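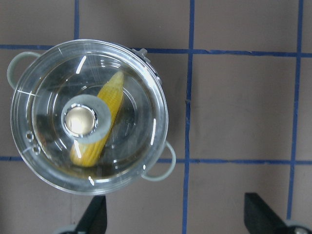 Whoever has the bench after lunch keeps telling me a clear lid is a gimmick, that you can tell when corn is done by the smell and the clock, and that I should spend the money on a decent steel pot and stop fussing. Fine, noted, it's in the book now. I still want to see the cob without lifting anything, and that's what this whole page is about.

26 Apr 2022

Play kitchen and small cookware bench, Jilusero workshop. Carrying on from the handle notes a few pages back (the page with the glue stain, sorry).

So the question for the Farirmont set is still the lid. They want one pot in the box that a kid can look straight down into and say what's for dinner, and they want the same pot to make sense next to the rest of the set, which has all those soft gray-green bits on it. I like the gray-green. I liked it before anyone else did and I'd like that written down somewhere, so there it is.

I went with a single ear of corn for the look-through check. Tried the peas first and they just roll to the side and sulk. Corn is good because you've got rows of kernels, and if the lid is doing something ugly to the view you notice it in the rows right away. Yellow helps too, it stands up against the brown of the table. Straight down through the lid the kernels go a bit pale and washed out, but you can still tell it's corn and you can still tell which end is the tip. That was my pass mark, so it passes. The bottom end of the cob keeps its color better, more of an orangey yellow.

The knob is the problem, as I said it would be! It's a lovely knob. Wide flat ring, shiny silver cap in the middle, feels like something off a real pot. But it sits right over the middle of the food, and the middle of the food is where a kid is going to look. With something long like corn you lose the waist of it and see both ends, which I can live with. With an egg or one small carrot you could lose the thing entirely if it ended up dead center. Options, in the order I thought of them:

a) smaller ring, same cap
b) clear ring, same cap (pretty, but then the cap looks like it's floating, and I don't love it)
c) leave it alone and tell Farirmont to put only long vegetables in the box

I'm leaning toward a. Option c is me being lazy.

The ridges in the lid. I had been blaming them for the washed-out look and wanted them gone, but I'm less sure now. They catch the light and make the lid read as a lid, and with a totally flat disc I'd bet people put it down and forget where it is. The inner one around the knob could maybe come down a little. I'd leave the outer band alone. If somebody on the Nyitrai side has the drawing with the ridge heights, please leave it on the bench, I've only got the old one with coffee on it.

Handles: two loops, one each side, and I'm happy with them. Big enough for small fingers. I set the pot down with the handles on the diagonal without thinking and then noticed I always do that, it's just how my hands want to pick it up. Worth remembering when we lay out the tray in the box, which at the moment has them dead straight left and right. Turning them would save a bit of length in the tray as well, I think. Haven't measured. Somebody hold me to that.

Money, while I'm here. The Flukness quote came back at 400 lids minimum and 400 pots minimum, same as last time, so no luck getting the lids on a smaller run while we mess with the knob. Setup for a changed knob ring is 1299 on top. That is a lot for one ring, and it's why I want to be really certain about the size before I ask. I have 6 of the old small rings left in the drawer under the vise. I'm going to glue one onto a spare lid and live with it for a few days before I say anything to anybody.

Things I still want to try:

— the small ring with the corn, the egg and the carrot, same pot, same table
— a light-colored table, because I've only looked at this over the brown one and the clear walls could go missing on white
— lid on after a lot of handling, to see if fingerprints bother me as much as I think they will

Fingerprints, by the way, are my one real worry about clear anything. I wipe a lid down, I put it on the pot, I look at it proudly, and then I've touched it again. A kid will do that all day long. I don't think it matters to the kid. It'll matter to whoever takes the catalog pictures, so we should send a cloth along with the samples.

Corn goes back in the vegetable tub when you're finished with it, please, and not in the drawer with the calipers. Small ring is gluing overnight, don't pick that lid up by the knob.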